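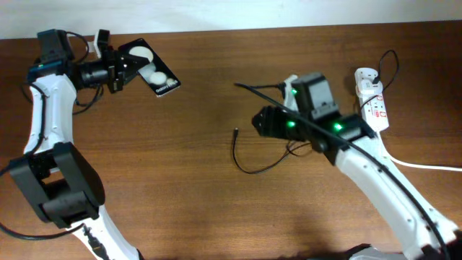 Two arms and a table: automation at Orlandini

Carys Skyrme has worked in the sample room at Orlandini for 27 years. Until last December she sorted and handed out printed cards by hand, up to 50 trays on a busy shift. Now a pair of small robot arms on a wooden table is learning part of that job, and she is the one who sets it up every morning.

"I was asked if I wanted to move to packing or stay and look after the arms," she says. "I stayed. I know the cards."

The left arm can pick up a card and hold it out. Passing it across to the right arm is harder. "It's the angle," Skyrme says. "You or I would just turn our wrist a bit. With these you have to get it right beforehand."

Alun Humphreys, who runs the floor at the Traltosville site, says no jobs have gone so far. Six people worked in the room before and six work there now, though two have changed their hours. He won't promise more than that. "I can tell you about this year – I can't tell you about five years from now."

What has changed is the kind of tiredness. Skyrme used to go home with sore hands. These days it's her eyes, from watching for a card that is about to slip. She has asked for a longer break in the afternoon and is waiting for an answer.

Does she like the work better? "Some days. I miss talking while I sorted. You can't chat and watch two arms."

Training for the second shift starts next month, and she will be teaching it.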